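# Handout 4: Reading a Picking Kit Before You Pay for It

Course notes, Buying and Running Small Automation. Revised Jul 23, 2024.

The product for this session is the Gremix bin-picking kit, sold by Onduson as a bundle: software, a gripper, a mounting guide, and a year of support. You bring the arm, the bins, the table, and the patience. The brochure calls it "ready on arrival." Keep that phrase in mind when you get to the section on setup.

You should already have read the two spec sheets from last session. If you haven't, the short version is that one of them is a spec sheet and the other is a poem.

## What the kit claims to do

Picking from a bin sounds like one job. For the purposes of a purchase order it's at least four, and sellers enjoy blurring them:

- finding a thing among other things
- deciding where to hold it
- holding it without dropping, crushing, or launching it
- letting go of it somewhere useful

The Gremix sheet gives one success number for all of this. When you see a single number, ask which step it was measured at. A pick that counts as a success when the object leaves the floor of the bin is a cheaper achievement than one that counts when the object lands where it was wanted. Both get written down as "success."

Ask about the objects too. Onduson lists 143 items in its test set, a fine large number, but the list has a great many boxes on it. Boxes are polite. They have flat sides and they stay where you put them. A fair test has a few things in it that were never designed with a robot in mind.

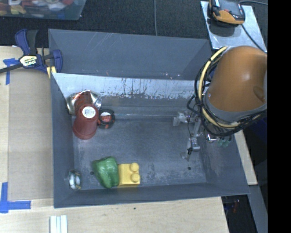
*Fig. 1. Two-bin station, mixed items in the front bin: green pepper, toy block, dark red cup, crumpled metallic item. Gripper at right.*

Look at the mix before you look at the arm. The pepper is glossy and lobed, so there's no obvious pair of parallel faces to pinch. The block touches it, which gives the software a chance to decide that a pepper with a yellow square on the side is a single object. (Vision systems are open-minded like that.) The cup partly covers the crumpled item behind it, and the crumpled item is shiny. Shiny surfaces are where a lot of depth cameras go to have a bad afternoon.

Then there's the corner problem. Things that lie against a wall leave no room for a finger on one side. If a seller's demo always has its objects in the middle of the bin, with a decent gap around each, ask to move one yourself. Watch the face of the person giving the demo while you do it.

## Gripper notes

The exam of any gripper is what it does on a miss. A stiff finger that comes down in the wrong place pushes on the bin, and the bin pushes back. A more forgiving finger bends, which is kinder to everything but makes the final hold harder to predict. Onduson's sheet says "adaptive," a word that covers both cases and several others.

Points to settle in writing:

1. Which parts wear out, and what a set of them costs. The base price includes 3 spare fingertips. The sheet doesn't say how long a fingertip lasts.
2. Whether you can swap a fingertip without recalibrating. The manual says yes on one page and gives a recalibration procedure on the next.
3. How cables and hoses are routed. Everything that runs down an arm has to bend when the arm does, and loose loops find things to catch on. The kit ships with ties and a diagram. The diagram shows an arm in one pose, standing very straight, like somebody at a passport office.

## Setup, or "ready on arrival"

The guide promises 15 minutes from box to first pick. I would put the honest figure at around 4 hours for a careful beginner, and most of that goes to things the guide treats as scenery: clamping down, marking out, measuring, finding that the table was moved, measuring again.

Fixing the bins matters more than people expect. The software stores where the walls are. A bin that has crept a finger's width is, as far as the arm is concerned, a bin that is somewhere else. A plain bar clamp and a few strips of tape on the table will do more for your pick rate than the premium license - and the premium license won't hold a table corner.

Bin color is worth a thought. Gray is common and mostly harmless, but surfaces don't stay as they were when calibrated. They scuff, they streak, and a pale panel that throws back light can look like something worth picking up. If you recalibrate in the summer, do it again in December when the window light has changed. The guide doesn't mention windows.

## The competition

Fommont offers a similar kit with a suction cup in place of fingers. It's faster on flat cartons and it's no friend of anything crumpled. Its dashboard is very good. You'll be able to see, in attractive colors, exactly how often it failed.

Lương is the outlier: no gripper at all, only software, with a list of grippers it says it supports. The list is long. Two entries on it are misspelled in a way that suggests the list was typed from memory. The support replies, on the other hand, are clear and quick, and I'd weigh that more heavily than the spelling.

For small shops with mixed goods I lean toward Gremix, with the reservations above. For cartons, Fommont. If you already own a gripper you like, talk to Lương before anyone else.

## For next session

Pick one of the three kits and write a one-page test plan for it. Choose your own objects from whatever is in your kitchen, and include at least one that is soft, one that is shiny, and one you'd be sorry to see dropped. State what counts as a successful pick before you write anything else.

Say also where each object starts. "In the bin" isn't a position. Against which wall, touching what, and which way up?

Bring the plan on paper. We'll trade them, and each group will try to write the worst demo that still technically passes somebody else's test. Last year's winner used a single tennis ball for the whole thing and met every requirement on the page.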